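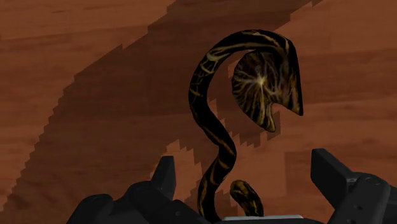
Verfasst von Drodex » 21.3.21
Beiträge: 735

Betreff: Semmelknödel zerfallen im Wasser

Moin zusammen, gestern zum dritten Mal Knödelsuppe gekocht, obwohl Knödel mit Pilzrahm geplant waren. 200 g altbackene Semmeln, zwei Eier, 126 ml Milch (ja, digitale Waage, ja, ich weiß). Was mache ich falsch?

Branari schrieb:
Die Milch. Nimm sie lauwarm und lass die Masse eine halbe Stunde stehen. Und das Wasser darf nur sieden. Wer sprudelnd kocht, bekommt Suppe.

Eltudon schrieb:
Zu wenig Bindung, da gehört ein Löffel Mehl rein. Mache ich seit über 26 Jahren so, bisher keine Todesfälle.

Branari schrieb:
Mehl im Semmelknödel. Dann kannst du gleich Tennisbälle servieren.

Eltudon schrieb:
Tennisbälle halten wenigstens zusammen.

Ogbonna schrieb:
Einen Probeknödel kochen, dann streiten. Zerfällt er, kommen Semmelbrösel dazu. Zwiebeln vorher anschwitzen und abkühlen lassen, Petersilie nicht zu knapp.

Drodex schrieb:
Probeknödel mit Bröseln hat gehalten, Mehl blieb im Schrank. Eltudon, nimm's nicht persönlich. Hat jemand was gegen klumpigen Pilzrahm?

Eltudon schrieb:
Mehl jedenfalls nicht.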